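Notebook, May, 16:40

Continued with the toy blocks for the play corner set. Vasiliki asked me to check the red sorting board before we decide about the paint, so I stayed with it most of the afternoon. I measured the gray tray first, because the old drawing from Tanell did not agree with what we have on the bench. The drawing says 300 mm for the depth of the floor. I got 5 mm less, two times. I wrote my number on the drawing in pencil, please do not erase it. 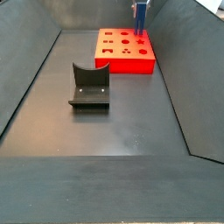
Skellden Workshop, Toys and Wooden Games Group

The red board is standing near the back wall of the tray, to the right side. I like how strong the color is against the gray. The holes are in three rows of three, and the oval one in the back row is wide, wider than I remembered from the sketch of Prodromos. I must ask him if he changed it.

The front ledge has smudges and little white specks. I should wipe it with the soft cloth, not with the blue paper, which leaves more dust than it takes.

For the paint: Polyxeni wants to sand the sample with 128 paper, but I do not find this number in our box. Maybe she meant another. I will ask before I order. The can from Dumeretti is nearly 40 percent full and this is enough for one more sample.

To do:
drawing back to Ifigeneia with the new depth
ask about the oval
label for the paint can, the old one fell off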